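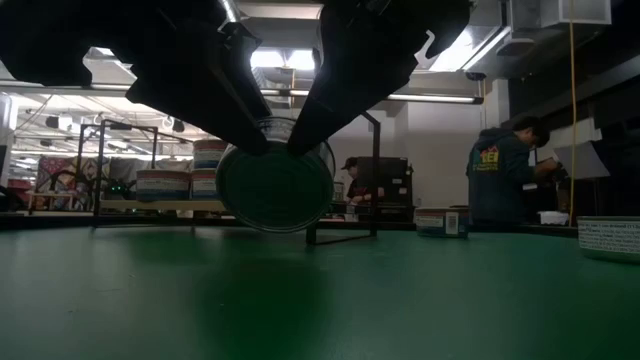
Figure 1. Gripper with a can tipped on its side, three more cans on the shelf board behind.

Planning Shelf-to-Table Can Transfers with a Two-Finger Gripper
Brayden Charbonneau and Borislav Yordanov
Project report, submitted 18 Jan 2020

1. Goal

The project asked for software that moves food cans between a low shelf and a table using one arm and one wrist-mounted gripper. The arm, the driver and the camera calibration were handed to us from last year's course. Our part was the code between a camera picture and a finished list of arm poses. We split it into three programs: Voto finds the cans, Pagano picks a grasp, and Bosto plans the motion and watches it while it runs. Brayden wrote Voto and most of the logging. Borislav wrote Pagano. Bosto was shared, and its commit history shows it.

2. Finding the cans

Voto takes a depth image and fits cylinders to it. A standing can is easy, as the rim and the side agree on where the axis is. A can lying down is harder. Its flat end is shiny and picks up the color of the table, so the depth camera returns holes or points that sit below the table surface. Our first version threw those points away and then reported a can that was too short, with the axis pointing a few degrees off.

The version we kept uses the color image as well. It looks for the ellipse of the metal rim, and if it finds one it uses that for the direction of the axis and takes only the radius from the depth data. The labels are not used for direction at all. We tried matching printed text and dropped it after two weeks, because the match flipped between cans of the same kind when they were stacked.

Stacked cans are split by looking for the rim line between them. If no line is found, Voto reports one tall cylinder and sets a flag. Bosto refuses to plan for a flagged object.

3. Choosing a grasp

Pagano makes a list of candidate grasps for each cylinder and scores them. For a can on its side it prefers to come straight down with the fingertips on opposite sides of the curved wall. The score has 3 terms: distance of the contact line from the middle of the can, clearance to the nearest other object, and how far the wrist is from its joint limits. The weights were set by hand.

The fingertips are rounded, so contact with a can is close to a line. The can is free to pitch around that line if the grasp is off center. Pagano therefore rejects any grasp where the contact line is further from the middle than one fingertip width. This rule did more for the results than any change to the weights.

4. Motion planning

Bosto calls a sampling planner with a fixed time limit. The collision model contains the table, the shelf board, the metal frame parts next to them and every can Voto reported. The frame gave us the most trouble. The posts are thin, and the planner's default check step was large enough to pass through one between two checked poses. We halved the step and grew each post slightly in the model. Planning got slower, and we accepted that.

A held can is attached to the gripper in the model as soon as the finger position stops changing. If the fingers close past the width Pagano expected, Bosto treats the grasp as missed, opens, and goes back to Voto for a new picture.

5. Testing

We ran 144 transfers with the final version, all recorded with Zamex, the replay tool we wrote for this course. Zamex stores the camera pictures, the chosen grasp and the planned path for each attempt, and can run Voto and Pagano again on the stored data. Most of our bugs were found this way, away from the arm.

The most common failure was a wrong axis on a lying can under the ceiling lights, where glare on the wall of the can hid part of the rim. The second was a planning timeout near the frame posts. Missed grasps were usually caught by the width check – the exceptions were cases where the fingers closed on the rim and the width looked right.

6. Open items

The glare problem is still open. A second picture from a different wrist angle would probably solve it, but Bosto has no step for that yet. The grasp weights should be fitted from the Zamex records. The attach step also needs a check after lifting, as it only looks at the fingers while they close.

Code and records are in the course repository. Stored runs are kept for 365 days, and anyone taking over the project in March should copy the ones they need. The calibration file is in the Voto folder and has to be replaced if the camera is moved.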